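February 18, 2018
Amanuel Workneh

Dice and paper, continuing from Fanni's page. Got the fresh sheet down before lunch - white, big one, straight on the cream top. Old sheet had gone wavy at one corner and the small dice kept ending up leaning. Binned it.

Want to settle which colours we keep for the sorting game. Benedek likes the red, I think red goes muddy under our lamps. Green is easy to pick out on white, even from the door. Keeping green.

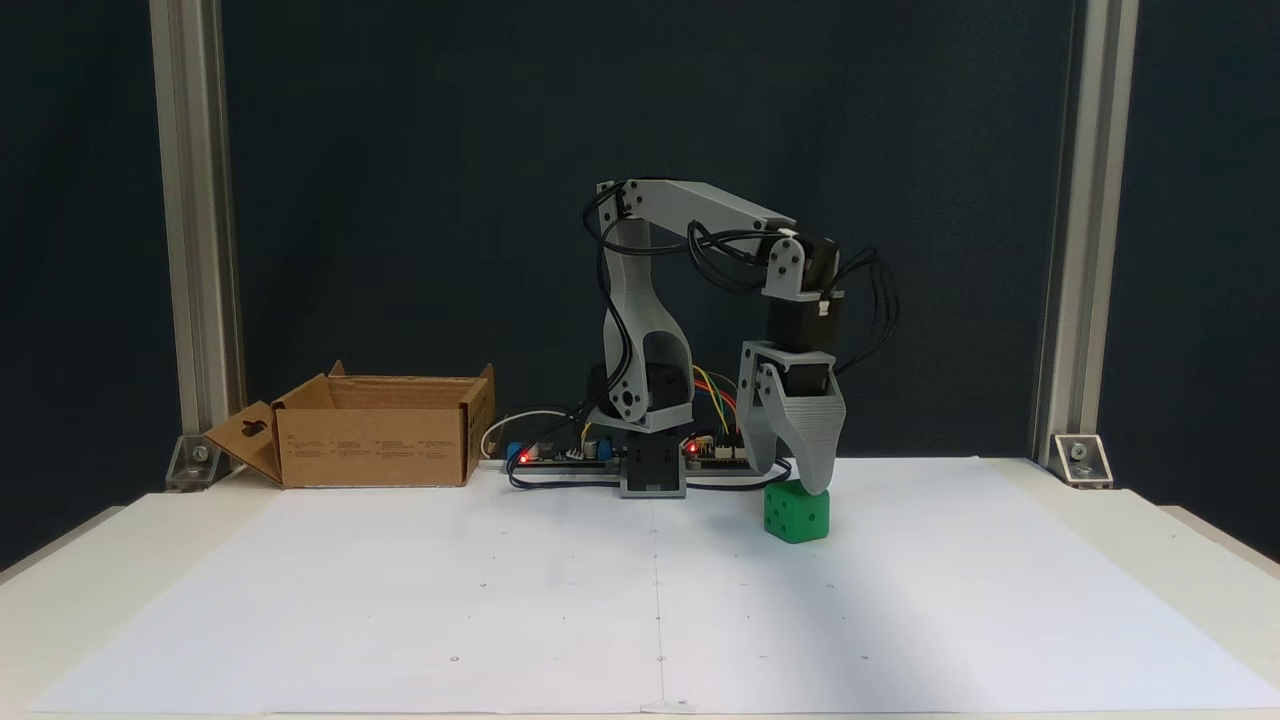
Green die on the white sheet, cardboard box at the back.

Tried the 800 grit on one of the spare dice, the one with the rough moulding line. Took nearly 6 minutes and the face is duller now, not sure its worth doing the rest. Ask Lilla what she used on the Prenon set.

Box: brown one can stay on the table for now, flaps are a nuisance though. Maybe trim them. Ernő wants a lid, I dont.

To do
- order 4 more sheets, same weight, from Plomley
- pencil a start mark on the paper, lightly!!
- find the other tub of dice (Erketti shelf?)
- check edge lenghts with the good calipers

Recent entries
Lamp heights, second go
Paper weights compared
Lengyel tray - glue failed again
Shelf labels, August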